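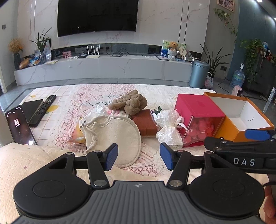
*Pink and white openwork lace on a living-room table.*

# About Zakside

Zakside cleans, repairs and stores household textiles: tablecloths, runners, curtains, bedspreads and napkins, in cotton, linen, wool and the common synthetics. We do not take garments, carpets or upholstery. Most of our work comes from private households, and the remainder from small hotels and dining rooms that own their linen outright.

## How the work is organized

The company has two departments, wet cleaning and repair. An item is logged at the front desk under a job number, which is sewn to a corner on cotton tape and stays there until collection. No adhesive labels or metal pins are used at any stage.

Incoming items are measured flat, without tension, in both directions. The same measurements are taken after drying and entered on the job sheet. If a fiber cannot be identified by hand and under magnification, we ask the owner before taking a thread for a burn test. Dyes are spot-tested with water first and then with the detergent solution planned for the job.

Cotton and linen whites without colored trim can be washed at up to 92 °C when the condition of the cloth allows it. Openwork, net and anything with a raised pattern is washed by hand on a support screen at a much lower temperature and dried flat. Starch is applied only on request. We use two grades, light and table.

## Repair

Mirta Benítez runs the repair room. It handles torn mesh, dropped hems, pulled threads, burn holes and worn fold lines. Replacement thread is matched by weight before color, as a heavy thread in a light ground will cut it at the next wash. Large losses are backed with net and left visible from the reverse. We do not offer invisible reweaving. Santino Herrera takes machine hemming and resizing, including cutting down tablecloths for smaller tables and making napkins from the offcuts.

## Storage

Clukelum is our storage service. Cloths are rolled on acid-free tubes, interleaved with tissue and kept in the dark. The store holds around 100 rolls. Rental is by the season, and the new season opens in May. Folded storage is available for bed linen only.

## People

Yamila Insaurralde founded the company after working as a finisher in a hotel laundry, and still sets the wash programs. Bautista Aravena manages intake, collection and accounts with hotels. Melahat Yazıcı is responsible for dye testing and fiber identification and writes the care sheet that goes back with each finished job.

## Visiting

The front desk takes items in person. Thursday is reserved for repair consultations, by appointment. Please bring cloths unwashed and unironed, with a note of any stain you can identify and what has already been used on it. Estimates for repair are given in writing after inspection and are not given from photographs.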